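Timed Sprints Tell Selectors Less Than They Think
By Montri Nilsuwan
15/10/2020

Every June the Ulline regional trials publish a table of 40-yard times, and every June the same argument starts over who was left out. The table is sorted from fastest to slowest. It is printed to the hundredth of a second. Most readers take that as a sign of precision, and most selectors seem to take it the same way.

My objection is to how the number is produced and then used. A sprint time is a measurement, and a measurement has an error attached to it. The trial sheet gives no error. It gives one figure per player, the better of 2 attempts, with no note of how the clock was started.

The start matters more than any other detail. A hand timer reacts to the first movement he sees, and he is always late in seeing it. At the finish he can anticipate, so the delay there is smaller. The two errors do not cancel. The hand time comes out short, and it comes out short by a different amount for each person holding a watch. An electronic gate at both ends removes the human delay but adds a choice of its own, which is how far behind the first gate the player is allowed to stand. A player who gets a short run into the beam is already moving when the clock starts.

Skerkau uses gates at both ends. Stombridge uses a hand start and an electronic finish. Players from the two clubs are then listed in one column, and the column is used to cut the field. I would not compare two batches of concrete on that basis.
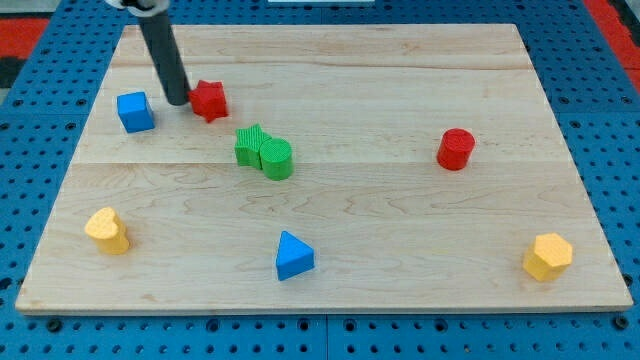

Surface and order add more. The first group at a trial runs on fresh turf, and the last group runs on whatever is left. Wind along the lane is seldom recorded. None of these effects is large alone, but the gaps between players in the middle of the table are small too, and the middle of the table is where the decisions are made. The fastest and the slowest would be sorted correctly by a man with a kitchen timer.

Then there is the question of what the distance represents. A wide receiver may run 40 yards in a straight line a few times in a game. A guard almost never does. For linemen the first 10 yards carry most of the useful information, and many trials do not record that split at all, although a third gate would supply it. Pads are not worn, nobody is in the way, and the player decides when to go. On the field the snap decides.

The usual defense is that the sprint is the same for everyone. It is meant to be, and I accept that a common test has value. Game film is hard to compare across schedules, and a player from a small program may have no other way to be put on the same sheet as players from a large one. That is a good reason to keep the test. It is also a good reason to run it properly, as the small-program player has the most to lose from a bad reading.

Ansah changed its procedure two seasons ago. Each player there runs 6 times across two sessions, from a fixed foot position, through gates at the start, the 10, the 20 and the finish. The sheet reports the median and the spread. It takes longer, and coaches complained about the time at first – some still do. But a reader of that sheet can see that two players whose medians differ by a hair, with spreads that overlap, have not been separated by the test. The selector then has to look at something else, such as film, position drills or a conversation with the high school coach.

I would ask Ulline for a smaller change. State the timing method next to each result. Print both attempts. Round to the tenth wherever a hand was on the watch. Fatigue also needs attention: at the last trials the sprint was station 11 on the card for one group and station 2 for another, and the sheet did not say which group was which.

Clubs that want the hundredths can buy the gates and follow one written protocol. Until they do, the second decimal place should come off the sheet.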